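The wall outside the Drinton county building carries 203 names. Each belongs to an officer, deputy or corrections employee whose death was ruled to be in the line of duty. The ruling is made under a rule two pages long, and I think the second page should be rewritten.

Page one covers sudden death: shootings, crashes, drownings, falls. Cause and duty status are usually settled by the same set of reports, and the name is approved within a few months. I have no quarrel with page one.

Page two covers everything slower. An officer who dies of an illness or a late complication of an injury qualifies if a physician states that duty was "the direct and primary cause," and if the death falls within 1054 days of the incident. The first test is a medical opinion written to a legal standard. The second is a number, and I have not been able to find its source. The minutes from the year it was adopted record the vote and the figure but no discussion. My guess is that it was copied from a benefits schedule, where a cutoff has a purpose. A pension fund has to estimate what it will owe. A wall has no such problem. The cost of cutting one more name is the cost of a stonecutter for a morning.

I read the 37 page-two applications that are open to the public. Eight were denied on the date alone, meaning the reviewers accepted the medical statement and stopped at the calendar. In one of these the officer had been struck by a car during a traffic stop, lived on a feeding tube, and died of an infection that his doctors traced to it. Had he been treated less well, he would have died sooner and been approved. Any rule that produces this result is measuring the wrong thing. It measures the quality of the hospital.

The usual defense of a cutoff is that causes get harder to prove with time. This is true, and it is already handled. The burden of proof sits on the family and the physician under the first test. If the records are thin, the application fails there. Adding a date limit on top of a proof requirement removes only those cases where the proof was good enough — the weak ones were going out anyway.

A second defense is that a wall loses its meaning if it admits too many people. I take this one more seriously. Visitors do read it as a list of a certain kind of death, and a heart attack at home nine years after retirement is a different kind. But the word "primary" in the first test does that sorting. It can be applied strictly. I would even support a stricter definition, with a second physician chosen by the county, in exchange for dropping the date.

Catalina Valdebenito, who handled survivor claims in Galindo before she retired, raised a point with me that I had missed. Families tend to file for the benefit and for the wall at the same time, on nearly identical forms, and a denial of one gets read as a denial of the other. Some did not appeal the wall decision because they had been told, correctly, that the money could not be appealed. Separate forms, mailed in separate envelopes with separate deadlines, would fix most of this at very little cost. The wall form could be a single sheet. It needs the name, badge number, agency, incident report number and the medical statement. It has no use for a tax return, which it currently asks for.

There is also the matter of order. Names go up by date of death, grouped by year, and the panels for past years have been filled edge to edge. A late approval would have to go on a current panel under the wrong year or on a supplement. Pultitz solved this by adding a narrow side panel marked "Entered Later," with the year of death after each name. It looks like an addition, and I do not mind that. It tells the reader something accurate about how the names came to be there.

What I am asking for is short. Strike the day limit. Keep the cause test and define "primary" in the text of the rule. Split the forms. Reopen the eight files without requiring the families to apply again, as the county already holds every document it would need.

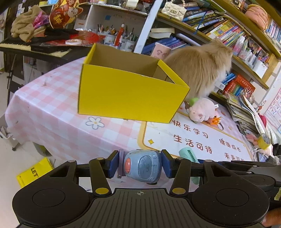
Drinton, December

The rule comes up for its regular review at the Saturday session, and written comments are accepted until the session opens. They should cite page two by paragraph, as general letters are filed without being read into the record. The paragraph with the day limit is the fourth. The definition of cause is the second, and the list of required attachments, tax return included, follows the signature block.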